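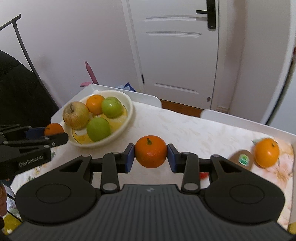 Tipps für die Werkbank, Folge 8: Obst vormachen

Wer einem Roboter beibringen will, den Tisch abzuräumen, räumt den Tisch zunächst sehr oft selbst ab. Das steht in keinem Prospekt. Mandarinen sind für den Anfang trotzdem eine gute Wahl, und ein paar Handgriffe sparen Nerven und Saft.

Der Griff
Mittig fassen, etwa auf halber Höhe der Frucht. Zu hoch gegriffen rutscht sie unten weg, zu tief gegriffen kippt sie. Schließen, bis nichts mehr wackelt, dann aufhören. Der Ehrgeiz, noch ein bisschen fester zuzudrücken, endet bei reifen Exemplaren auf der Tischdecke.

Das Tempo
Langsamer als man will, schneller als man es einem Kleinkind vormachen würde. Vor dem Zugreifen keine Kunstpause einlegen. Die Maschine lernt das Zögern mit und steht später andächtig vor jedem Apfel.

Zwei Hände
Mit zwei Handgreifern darf immer nur einer arbeiten, der andere wartet am Rand. Wer beide zugleich durch die Luft führt, stößt sie früher oder später zusammen. Jyoti Pandey, bei der ich das Vormachen gelernt habe, klopfte mir dafür mit dem Kochlöffel auf die Finger.

Die Schale
Über dem Rand kurz anhalten, absenken, öffnen, gerade nach oben heraus. Fallenlassen zählt nicht, auch wenn es geht. Glas verzeiht wenig, und Äpfel bekommen Druckstellen, die dann wieder ich essen darf.

Abwechslung
Nach jedem Durchgang alles anders hinlegen. Kiwi nach links, Mandarine nach hinten, Schale ein Stück verrücken. Bei meinem ersten Versuch lag alles 600 Durchgänge lang am selben Fleck. Das Ergebnis griff mit großer Sicherheit dorthin, auch bei leerem Tisch.

Fernsteuerung
Für runde Sachen nehme ich sie ungern. Am Pult fehlt das Gefühl in den Fingern, und ich habe mit einem Joystick schon eine Birne halbiert. Für sperrige Dinge wie Töpfe ist sie brauchbar – vorausgesetzt, man hat Geduld und keine Zuschauer.

Pausen
Nach 30 Durchgängen den Greifer weglegen und die Schultern kreisen lassen. Müde Arme machen schlampige Bewegungen. Fingerpolster bei der Gelegenheit mit einem feuchten Tuch abwischen und trocknen lassen, Mandarinenschale hinterlässt einen Film.

Verworfene Versuche löschen, und zwar am selben Abend. Am Mittwoch weiß man nicht mehr, welcher der mit dem Niesen war.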